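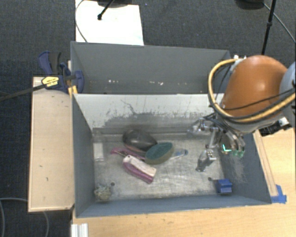 Jan 23, 2018

OK, a few posts on the "sleep by the numbers" thing, because three different people sent me the same article over the weekend and I'd like to answer once.

The article says a 20 minute nap makes you sharper for the rest of the day. Fine. I like naps. I went looking for where the 20 came from and spent most of Sunday night on it, so I was not sharp on Monday.

The article links to a blog post. The blog post links to a mattress company's "sleep library." The sleep library links to a press release from an outfit called Naditow, who sell an alarm clock app. You can guess how long the nap setting on the app is.

The press release does mention a survey. 1,307 people, which sounds like a lot until you get to the small print and see they were all people who already paid for the app.

They were asked if they "felt more productive" after a nap. 73 percent said yes. More productive than when? Than right before the nap, when they were so tired they had to lie down? I'd hope so.

No comparison group. Nobody was asked to sit in a chair with their eyes shut, or go for a walk, or drink a coffee. Nobody did a test of any kind. It's a customer satisfaction survey with a lab coat on.

And by the time it gets to the article my friends sent me, it's "researchers found." Which researchers? I'd like a name.

I did find one name. Régis Jacquet is quoted in the press release as a "sleep performance expert." As far as I can tell he coaches salespeople. He may be very good at it. I could not find a single thing he's published about sleep apart from a slide deck.

To be fair (I do try), there is real research on short naps and some of it looks decent. Small studies mostly, a lot of them on night shift workers or on college students who'd been kept up on purpose. If you're one of those people, great, go lie down.

What I don't buy is going from "tired people in a lab did a bit better on a button pressing task" to "your company should put in nap pods." Those are very far apart and somebody is selling something at every stop along the way.

Speaking of which. Bument (they make the pods, the white egg things) has a calculator on its site where you type in your headcount and it tells you how much money you lose to tiredness. I typed in 2. Apparently my wife and I are in serious trouble.

I typed in 0 as well and it still recommended a pod.

Someone will ask so I'll say it now – yes, I've used a nap pod. Old job, second floor, next to the printer. It smelled like other people's hair. I lay there listening to someone print what must have been the entire tax code and then went back to my desk with a sore neck.

Urs Eder replied to me earlier that his office got one and people love it. I believe him. People also love the free cereal. "People like it" is a perfectly good reason to buy a thing, and I wish companies would just say so and leave the percentages out of it.

He also says his boss has never been seen in it. Make of that what you like.

My other gripe is with the word "optimal." Optimal nap, optimal bedtime, optimal bedroom temperature. My grandmother slept in a chair with the radio on every afternoon until she was very old and I don't think anyone ever asked her for the data.

(Not evidence either, I know. Put it next to the survey.)

Anyway, if anyone has the original source for the 20 minute figure, something older than the app, please send it. A real paper, with a method section. I'll read it and if I'm wrong I'll post that too.

Please don't send me the mattress library again. I've got four tabs of it open and one of them has started playing rain sounds – can't work out which.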